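Galería: el taller de Midorgate por dentro

Midorgate ocupa la planta baja de una antigua imprenta. Al taller viene gente del barrio a reparar lámparas, radios, cerraduras y muebles pequeños, con herramientas propias o con las de la casa. Esta galería reúne un rincón que casi no sale en los folletos: la mesa de las piezas pequeñas, donde se clasifica la tornillería antes de guardarla.

La mesa se instaló en abril, cuando llegó un lote de 800 piezas sueltas procedente del cierre de la ferretería Tremblay. Venían mezcladas en dos sacos, sin etiquetas. Desde entonces se clasifica por las tardes, a partir de las cinco, y lo que queda pendiente se guarda hasta el turno siguiente.

El tablero es blanco. Sobre una superficie oscura las piezas de acero se distinguen bien, pero las pavonadas se pierden, y en el lote de Tremblay había muchas de esas. Las bandejas se sacan al empezar y se dejan al fondo, al alcance de la mano.

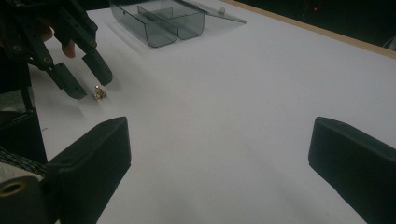
Una pieza metálica diminuta, con brillo de latón y plata, sobre el tablero blanco. Más atrás, una bandeja transparente de tono ahumado.

El orden de trabajo es siempre el mismo. Primero se separa por material, después por tipo de rosca y al final por diámetro. Las piezas de latón van aparte desde el principio - se rayan con facilidad si se mezclan con el acero. Lo que no se reconoce a simple vista se prueba en la plantilla de roscas que cuelga junto a la puerta.

Una vez clasificadas, las piezas pasan al armario Vendex, que tiene 13 cajones. Los de arriba son para tuercas y arandelas, los del centro para tornillos y los de abajo para racores y casquillos. El último cajón se reserva para piezas sin pareja, que se revisan cuando alguien trae un aparato antiguo y pregunta.

Quien necesite una pieza suelta puede pedirla en el mostrador durante el horario de apertura. Conviene traer la original, aunque esté rota, o al menos la medida anotada. No se hacen envíos.

La próxima galería estará dedicada a las lámparas de la serie Flultura - pantallas, portalámparas y cableado.

Volver al índice de galerías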